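Home
Shop Nights
Projects
Membership
Tool List
About
Contact

About Flokotlow

Flokotlow is a shared workshop on the second floor of the old Crenshaw building, over a place that sells restaurant chairs. We have 863 square feet, a drill press, a bandsaw we are fond of, and more cable ties than any group this size should own. We've been here since the year the landlord stopped asking what the noise was.

The workshop started as a way for three of us to split the cost of a 3D printer. The printer broke in its second month. By then we had signed a lease, so we looked around for something else to break, and settled on robot arms.

What we build

Most of our evenings go to Treritz, our two-armed tabletop robot. It sits on an ordinary wooden table and tries to handle ordinary household things. A factory robot does one job perfectly ten thousand times. Treritz does a great many jobs, at a standard we would describe as optimistic.

It is version 26 of the design. We number a version every time something gets unbolted and put back differently, so the figure says as much about our bolts as our progress. The first several had one arm, which was fine until we asked it to open something. Anybody who has tried to work a zipper one-handed on a bag that won't stay put will understand why we built the other one.

The grippers are the part we redo most. They are simple parallel jaws, and we print test fingers in batches, label them carefully, and lose the labels. We once spent most of April on a fingertip that could pick up a playing card and, as we learned, very little else.

The pencil pouch

Visitors ask why we don't start with something impressive. We did. It fell off the table. These days a new member's first task is the pencil pouch: one arm holds an end, the other finds the zipper pull, and the pouch gets opened without leaving town. Fabric sags, bunches up and slides, and the pull is small. We set a goal of 300 attempts per version before anyone is allowed to say the word "reliable" in the shop. Scissors, blocks and rolls of tape are also on the curriculum, and the tape doubles as a structural material.
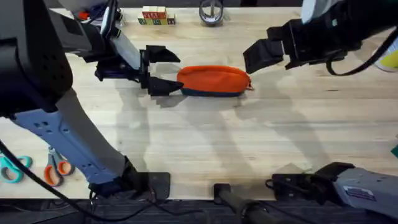
Who can join

Anybody over 18 who will sweep up. You don't need to know how to code or solder, though you will pick up both, along with opinions about connectors. Members get a key, a shelf, and a vote on what music is banned.

Avport, the machine shop across the alley, cuts our metal brackets when we ask nicely and bring a drawing with measurements on it. We have learned to bring the drawing.

Come by

Shop nights run from 6:30 p.m. until somebody has to catch the last bus. Use the side stairs. The front door belongs to the chair people, and they have been very patient.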